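Tuesday, March 13, 2018

**To:** Gwenllian Ruddock, digital services grant
**Re:** Jandach student & concession card on phones – progress since last report

Quick one, full acquittal still comes at the end of the quarter. Sorry for the dot points turning into sentences and back again.

## Where we're at

Pilot is live on the Stunis and Noiphan bus routes. Android only for now. 64 students signed up, 40 of them have tapped on with the phone at least once. Target in the funding agreement was 50 signed up by the end of March so we're over on that one, under on actual use.

Readers on the buses: all swapped at Stunis depot. Noiphan still has 2 buses on the old firmware, which read the plastic card fine and ignore the phone completely. Drivers have been told to wave those kids on. Depot says they'll be done when the buses come in for their service, no date given, I'm chasing.

Battery. Most common complaint by a mile. The card screen stayed lit the whole time the app was open and flattened older handsets by home time. Fixed in last week's build – screen now dims after the tap.

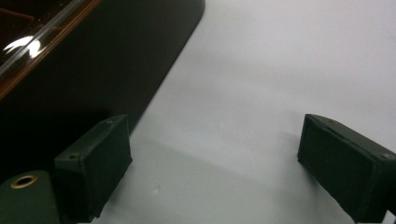

Gwenllian's note on the draft was that a dimmed screen is no help to a kid whose phone is already dead at the stop, and could we please say in writing what happens then. Fair. So, in writing: plastic card stays valid for the whole pilot, both work, no one is asked to hand the plastic one in. If neither is to hand the driver writes the student number down, same as before. That goes in the parent letter too, which needs a rewrite anyway (it still says "early Febuary").

## Concession checks

Slower than planned. The original idea was to match enrolments overnight against the school list and have the concession show up next morning. Devine High sends theirs as a spreadsheet once a fortnight, with the year levels in a different column each time, so someone at our end has to tidy it by hand. 3 students got charged adult fare because of it. All refunded, parents rung.

What we've done about it:

- fixed template sent to the school office, they've agreed to use it from next term
- app now shows "concession pending" and charges the concession fare while it's pending, not the full one
- weekly check of anyone stuck on pending more than five days
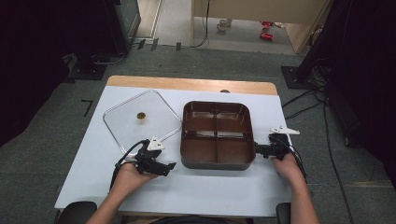 The five-day check has already turned up a handful of students who'd typed a nickname at sign-up. Nothing wrong with the enrolment, the names just didn't match. We've added a line to the sign-up screen asking for the name as it's on the school roll.

## Privacy

Review finished. Main change asked for was that trip history sits on the phone and our server keeps only the tap, the route and the fare type. Done. Parents of under-16s can ask for the account to be closed by phone or email, and we have to do it inside two business days. No requests so far.

One thing outstanding – the privacy page in the app still links to the old council site. On the list.

## Money

Tracking close to budget. Underspent on training, because the driver sessions were run in the depot lunch room and we didn't have to hire anywhere. Overspent a bit on handset testing. Would like to move the training underspend across to testing if that's ok by you, no change to the total. Can send the line items whenever.

## Next

- last Noiphan buses updated
- iPhone version: can't promise it. The card chip isn't open to us on iPhone, so we're looking at a barcode on screen, which means a different reader. Quote requested, not recieved
- short survey to the students who signed up and never tapped, want to know if it's the app or they just get a lift
- revised parent letter

Need from you: a yes or no on moving the training money, and whether the survey has to go through your office first.

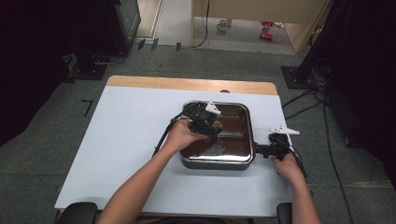

*Jandach phone card pilot, March report*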